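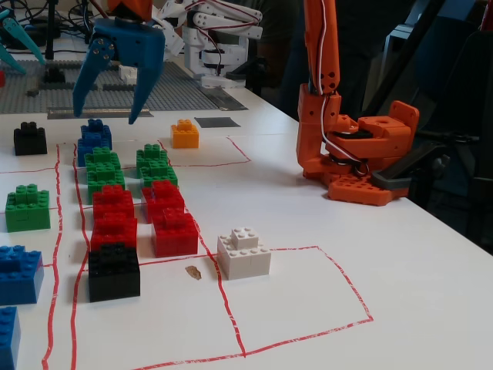
ORNAU, Wed 28 July

The Ornau waterworks opens to visitors once each summer. The tour follows the water from the river intake to the outgoing main and takes most of an afternoon, including the walk between the two sites. Registration is at the gate by the lower road. Bags are left in the lobby and everyone is given overshoes for the filter house. Our group was led by Gyula Szalai, the shift engineer, and Salamatu Tamuno from the laboratory joined us from the filters onward.

The intake is a concrete box set into the outside of a river bend. The bar screen in front of it is raked by hand twice a day, more often in the fall when the leaves come down. Behind the bars is a finer mesh drum, turned slowly by a chain drive and cleaned by spray nozzles. Both were running. The river was low and clear, and the staff gauge by the steps showed less water than I had expected for the date. Szalai said the intake sill was lowered during the last rebuild for this reason. Before that, the works had to throttle back in dry summers and draw on the reservoir.

From the intake the water falls by gravity to a settling basin divided by a central wall. One half can be drained and scraped while the other stays in service. No coagulant is used except after heavy rain in the hills, when the water turns brown and the basin alone will not clear it. The dosing equipment stands in a brick shed next to the inlet. It was last used in April.

The raw water pumps are in the old engine hall. There are two, both by Dudás, vertical shaft, with the motors at floor level and the pump bodies in a dry pit below. One runs and one stands by, and they change over every Monday morning. The pit can be viewed from a grating. Noise was moderate and we could hear the guide without trouble. The hall also keeps the bed of the original steam engine, with the anchor bolts cut flush and the outline painted on the floor. The engine itself was scrapped. A framed section drawing by the door shows how it was laid out, including a condenser well that is now used as a cable duct.

Filtration is by slow sand, and this was my reason for coming. Most works of this size in the region have gone over to rapid filters or membranes. Ornau has kept its four open-topped beds, roofed over in a light steel building to keep out birds and sunlight. Each bed has a layer of graded sand over gravel, with a drainage floor of slotted tiles. Sand depth when full is 665 mm. The water stands above the sand and passes down at a rate slow enough that no movement can be seen at the surface.

Most of the cleaning is done in the top layer of the sand, where a film of living matter builds up over the first weeks of a run. As the film thickens the head loss increases, and it is read each morning from a pair of glass tubes on the wall beside each bed. When the difference reaches the set limit the bed is drained to just below the surface and a thin layer of sand is skimmed off. The skimmed sand goes to a washer in the yard and is stored in bays until there is enough to top up a bed.

Bed 2 was drained on the day, so we could walk out on boards laid over the sand. The surface was darker than the sand below it and came away in flat pieces where it had dried at the edges. Skimming used to be done with shovels and barrows. It is now done with a small tracked machine, though the corners and the strip along the walls are still finished by hand. Ákos Szalai, Gyula's cousin, was working on the far wall with a flat shovel and a guide rail and did not stop for us. After skimming, the bed is refilled from below to drive out air, then run to waste until the laboratory passes it. Refilling from above would trap air in the sand and leave channels.

Tamuno explained the sampling plan here. Samples are taken at the river, after settling, at the outlet of each bed and at the outgoing main. Turbidity is measured continuously at the last two points and by hand at the others. A bed coming back into service is sampled daily for bacteria. She said the return takes longer in winter, when the film grows slowly, and the works tries to have all beds freshly skimmed before the cold sets in. I asked how many days and was told it varies too much to give a useful figure.

The laboratory was shown through the inner window only. Incubators are along the back wall, and the sample log is still kept on paper as well as on the computer.

Filtered water is held in a covered contact tank and given a small chlorine dose before it leaves. The main valves on the outlet side are by Netard, fitted new at the last rebuild, with manual gearboxes. One was demonstrated. It took Szalai a good while at the handwheel to close it, which he said is intentional – closing a long main quickly produces a pressure surge, and the town had burst pipes from that under the older valves.

The reservoir is a 5-minute drive up the Jadoven road, and a minibus was provided. It is a buried concrete tank with grass over it and a valve house at one end. Only the valve house is open. Level is shown by a float and a brass pointer as well as by the electronic reading in the control room, and the two agreed when we looked. Svetozár Jelínek, who looks after the distribution side, had put out some lengths of old cast iron main with the scale still inside. In the worst of them the bore was down to less than half. Replacement on the east side of town is still going on, street by street.

A few practical points. The filter house floor is wet and has raised pipe covers, so ordinary shoes with a grip are better than sandals even under the overshoes. Photography is allowed at the intake, in the engine hall and at the beds, but not in the control room. There is no step-free route to the pump pit or the valve house. The printed handout has a good flow diagram on the back – the bed numbering on it runs from the river side, while the numbers painted on the walls run from the road side.

Parking is at the sports ground. The last tour leaves at 4 p.m. Ernő Oláh takes bookings for school groups at the gate office.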